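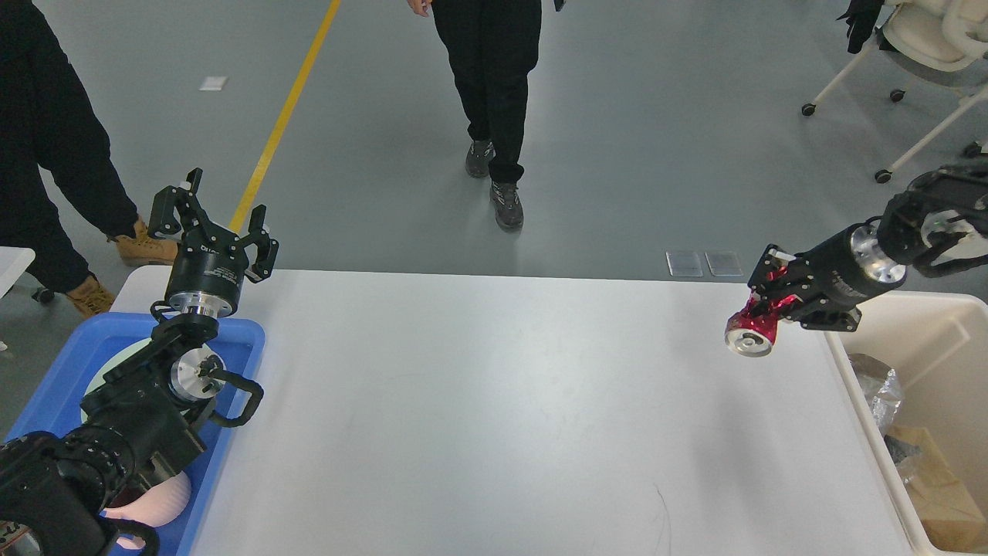 **plemuner** wrote:

So our club's sorting project is finally doing both arms at once! Right arm takes the can, left arm works the blue tray. We're running everything on Staduvus and I've got the demo for Panya Rattanakul's class coming up in January. My trouble is the can. I set grip force to 45 and I'm scared of denting it in front of everybody. What do you all use?

**skusti_lex** wrote:

45 what, percent? That's plenty for an empty can. I'd go lower and slow the wrist down instead. Fast turns are what made ours slip last year.

**Amoah** wrote:

Disagree, sorry. We went low and dropped cans all over the lab (loud, too). Leave the force alone and put some rubber on the fingers.

**plemuner** wrote:

Percent, yeah. No rubber allowed, the class rules say stock fingers only :( I do turn it sideways though, a full 90 degrees, so maybe the wrist speed thing is worth a try.

**skusti_lex** wrote:

Sideways is harder, for sure. Try 2 seconds for the turn and see.

**Amoah** wrote:

Fine, but do more than a couple of runs before you believe it. We did over 100 and the bad ones came in bunches. Also, have you tested what happens if both arms want the middle of the table?

**plemuner** wrote:

Um. Not yet. Right now the left one just waits its turn. Will post the numbers after practice tonight!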